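Afaf Kassab gets excited about spoons. Ask her about the household project at Rernside and within a minute she's explaining why a spoon lying at an angle beats one lined up neatly with the edge of the table.

"If every table looks the same, the robot learns one table," she says. "We want it to learn tables! So we move things, all day long."

Her group has four people and one two-armed robot, and their goal for January is 300 good recordings of table chores: picking up, passing over, putting away. Each one is a person guiding the arms through a job from start to finish, with the cameras running.
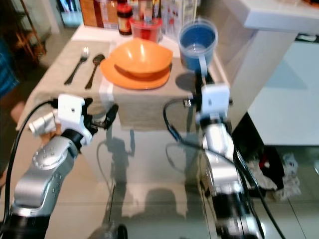 A cup of blue liquid in the right gripper during the table-setting task.

Cups are her favorite part. "A full cup is a wonderful teacher," she says. "You slow down without thinking about it, and that slowness ends up in the data. I love that."

Her colleague Chin-lung Lau does much of the guiding, in sessions that stop after 2 hours. He keeps his fumbles, too, as long as he recovers from them. "I used to delete those," he says. "Then Afaf asked me where the robot was supposed to learn how to fix a bad grip. So now they stay in, with a label."

Next on the list are lids, which Lau has been practicing at home on his own jars. Kassab has already picked out eight of them for the first round, and she'd like a few that stick.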